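Zipper waves after sewing into printed polyester pouch

Posted by seamripper_17 in Bags and Pouches, October 15, 2022

I'm making flat zip pouches from printed polyester canvas, 200 gsm, with a plain polyester lining. The zipper is a number 3 nylon coil bought off the roll from Drulton. On every pouch the zipper comes out wavy, with the worst ripple in the middle third. The seams are straight and the print lines up at both ends. Machine is a Hestix 786 with the standard zipper foot, stitch length 2.5 mm. I've tried pinning more closely and it made no difference. Pressing flattens it for a minute and then the wave comes back. Is this a tension problem or am I cutting something wrong?

tidewrack

The tape is being fed at a different rate from the fabric. On the 786 the presser foot pressure is set by a dial inside the left cover, and the factory setting is too high for this job. Drop it two steps and test on scrap. Upper tension is a separate matter. If the stitches lock in the middle of the layers, leave it alone.

Also check how you cut the zipper. Tape off the roll is under tension and relaxes once it's cut. Cut the lengths, lay them flat overnight, and press them with a cool iron under a cloth before sewing. Coil zippers will distort if the iron is too hot – test one first.

Replace the pins with basting tape, 3 mm wide, kept outside the stitch line so it doesn't gum up the needle.

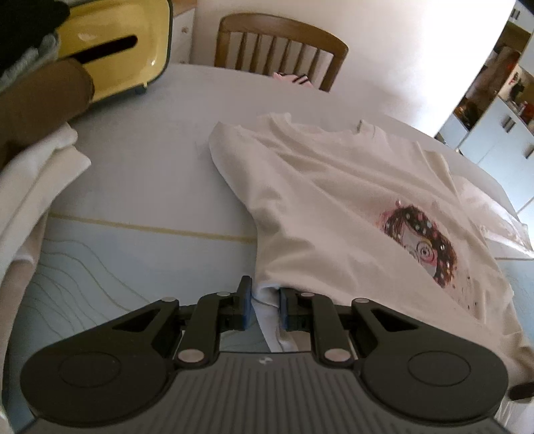 Does the lining need to be cut smaller than the outer panel?

Cut both to the same size and take a slightly deeper seam on the lining at the bottom edge, an extra 2 mm or so. That removes the slack inside the pouch. If the lining is cut narrower across the zipper edge, it pulls the tape in and you get the same ripple you're trying to fix.

Clevance_bags

had this too, gave up on roll zippers and buy them cut to length now. no more waves. costs more

oddbobbin

Agree with tidewrack on the foot pressure. I would add the topstitch. At 2.5 mm through two layers of polyester plus tape, the needle puts a lot of thread into the seam and the edge grows. Go to 3 or 3.5 mm for the topstitch and use a size 80 microtex needle. Stitch both sides of the zipper in the same direction, from the closed end to the open end. I sewed a batch of 17 from Masanja canvas that way in May and had to unpick one, where I'd forgotten and turned around at the end.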